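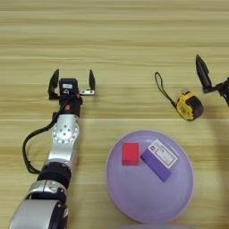

The lavender plate with a red block and a small purple box on it, tape measure still on the wood.

How to Clear a Table With One Plate (and Where the Method Falls Short)

By Liis Raudsepp, for Siststead. Filed under Small Stuff.

The plate method has been going around for a while. You put a plate on the table where things pile up, you move the small loose items onto it, and the table is supposed to stay clear from then on. I've read versions of this that promise a calmer morning, a better marriage and an end to lost keys. I don't believe most of it. Moving a thing four inches to the left and setting a dish under it doesn't put it away.

Still, my sister Vija swears by it, and I had a plate nobody was eating from, so I gave it the month of May. What follows is how to do it in a way that has some chance of working. I've left out the parts that seemed to me like decoration.

What you need

One plate. Round, shallow, light in color, and small enough to annoy you. Ours is lavender. You don't need the Kairys catch-all tray, which is what most of the articles are trying to sell you, and you certainly don't need the set of three.

A tape measure, if you plan to find permanent homes for things. More on that below.

A table you use every day. Don't try this in a spare room. Anything will stay tidy there.

Step 1: Pick the plate before you look at the mess

If you look at the mess first, you'll choose a plate that fits the mess. Vija did this and ended up with a serving platter. She now has a platter full of junk, and she calls it "curated."

A side plate is plenty. If you only own dinner plates, use a saucer. A rim helps with anything that rolls, but a deep bowl is a bad idea. Things go to the bottom of a bowl and stay there until you move house.

Light colors work better than dark ones. A bright red block on a pale purple plate is hard to miss. A black pen cap in a black dish might as well be in the sea.

Step 2: Put it off center

Every guide says to put the plate in the middle of the table "as a focal point." Try eating dinner around a focal point. Put it toward one side, away from where anybody sets down a cup or opens a laptop, and keep it a hand's width back from the edge so a sleeve can't catch it.

Then leave it in that spot. I moved mine 5 times in the first week, and each time the household reacted by putting things where the plate had been.

Step 3: Decide what counts as plate-sized

You need a rule, and it has to be short enough to repeat to a tired person. Mine is: it goes on the plate if it fits on the plate with room beside it, and if it has no other home yet.

So a toy block goes on. A little box goes on. Mail doesn't, no matter how you fold it. Keys have a hook, so keys don't go on either, and I'm aware that this puts me at odds with every plate article ever written. If your keys have no hook, buy a hook.

Tools are the awkward case. A tape measure would fit, more or less, but it would take up half the plate and its strap would hang over the side. I leave ours off. It's a visitor on the table and it goes back to the kitchen drawer when the measuring is done. Agnese Dambrauskienė, who edits this page, thinks I'm being fussy and that a tape measure is exactly the sort of thing the plate is for. She's welcome to try it on her own table.

Step 4: Load it flat

One layer, no stacking. Once you put a box on top of a block you've started a pile, and a pile is what you were trying to get rid of.

Set the heavier piece down first, toward the low side of the plate if it has one, then fit the lighter one in across from it. Small cartons tend to end up at a tilt against the rim. That's fine as long as the label is facing up and you can read what it is without picking it up.

Leave bare plate showing. If you can't see the color of the dish between the things on it, it's full, and the next item has to go to its real home.

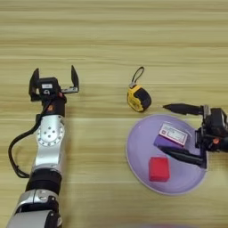

Block in the lower left of the plate, box tipped at the upper right, and the tape measure lying beside it with its loop strap out.

Step 5: Measure before you assign a home

Most versions of the method stop at Step 4, and I think that's why they fail. The plate is a waiting room. Things have to leave it, and for that they need somewhere to go.

Get out the tape measure. I like one with a brightly colored body, yellow or similar, that doesn't vanish against wood, and a loop on it is handy if you have a nail to hang it from.

Measure the thing first, at its longest side. Write that down. Then measure the space you have in mind: the inside of the drawer, between the walls, and the height with the drawer closed. That last number is the one people skip. I skipped it and had a drawer stuck shut for almost 2 days, with the spare house key in it.

For small boxes, add a finger's width so you can get them out again. For blocks and other loose toys, forget exact numbers and find out where the rest of the set lives. A single block with no set is a different problem, and you may have to ask a child about it.

Vija wanted to measure everything in the house and draw a plan. I'd advise against that. Measure what's on the plate.

Step 6: Empty it on a schedule you'll keep

The guides say every evening. I don't know who these people are. I manage it twice a week, with coffee, at 11 in the morning. Pick up each item, take it to the place you measured for it, and come back for the next.

Anything that has sat there through two rounds gets a decision. It gets a home, it gets given away, or it gets thrown out. I tried a fourth option, a "maybe" jar, and the jar is now full and sitting on the same table.

Does it work?

Partly. The table is easier to wipe, because I lift one plate and don't have to chase small objects around with a cloth. I also stopped losing little boxes, which used to slide under the newspaper.

It did nothing about paper. It did nothing about cups. It has had no effect whatever on my husband, Tõnu Vanags, who empties his pockets onto the windowsill as he always has.

I'm also not convinced the plate matters as much as the rule. Jingyi Fang wrote in after my first post to say she does the same thing with a square of felt, and I can't think of a reason it would work any worse. It would be quieter.

Things people have asked

Can I use two plates? You can. I'd guess you'll have three by fall.

What if someone puts food on it? Then it's a plate again. Wash it and start over. This has happened to us more than once, and I was the one holding the toast.

Is a tray from Gristden any better? It's larger, so it holds more junk. The handles get in the way, too.

Do I need the Fistik label kit for the drawers? No. If you've measured properly, there's usually one obvious place for a thing, and a strip of masking tape will cover the rest.

How much stuff is too much for this? A reader told me she had 400 small items on her dining table and asked what size plate to buy. That's a job for boxes and a free weekend. Come back to the plate when you can see the tabletop.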